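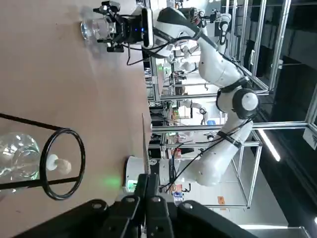 Tanent's night bus is back, and I rode it

10/02/2025

If you live up on the Lambrakis side of town, you already know how bad the last year has been for getting home after dark. The number 11 used to run until a little past midnight. Then it got cut back to early evening, and those of us with late shifts (or a social life, I've heard of those) were left with a long uphill walk or a pricey ride home.

Well, it's back! The late service started again this week, and I went out on the first night to see if it would really show up. It did – four minutes late, but I've waited longer for toast.

The route is mostly the one you remember. It leaves from the Grendeo Street station, goes past the hospital, loops around the old market and climbs up through Lambrakis to the water tower. The one big change is at the bottom of the hill, where it now turns left at the bakery and skips the two stops by the school. I'm not thrilled about that. Those stops have the only decent shelters on the whole line, and the new one outside the bakery is a pole with a timetable on it and nothing over your head. I asked the transit office about a shelter and was told it's "on the list for spring," so bring a hat.

Buses leave every 27 minutes after eight o'clock, which is a strange number and very hard to keep in your head. The office told me it's simply how long the loop takes with one bus and a short break for the driver. They'd need a second bus to run it any closer together, and there isn't money for one this year.

Fares are the same as daytime. Your monthly pass works, and so do the paper ten-ride tickets, even the old green ones. You can't pay cash on board after eight, though, so if you're the kind of person who keeps a pocket full of quarters for the bus (me), you'll want to stop at the machine in the station first. There's a second machine inside the hospital's main entrance, and it was working when I tried it.

What got the service back was a petition, more or less. It went around last winter and picked up 600 signatures, a lot of them from hospital staff, and the town council took it up over the summer. They voted to pay for the late runs through next October and then look at the numbers. The target is 282 riders a week. On my trip up the hill there were nine of us, and on the way back down I had the bus to myself and a very good seat by the heater.

I got talking with a woman who cleans offices downtown and used to split a cab home with two coworkers most nights. She figured the bus would pay for her groceries one week out of the month. Another rider was just going up to her sister's for cards and thought the whole thing was a great adventure.

A few things to know before you go. The Wonent app still shows the old evening schedule, so don't trust it yet – the printed timetable at the station is the right one. Sunday service ends two hours earlier than the rest of the week. And the stop at the water tower has moved across the road, to the side with the mailboxes, so if you're standing at the old spot you'll see the bus go by without you. I watched that happen to a guy on the first night. The driver did stop for him a little farther on, which was nice of her.

Comments about the route can go to the transit office at the station until the end of the month. I've already sent mine, and it's mostly about that shelter.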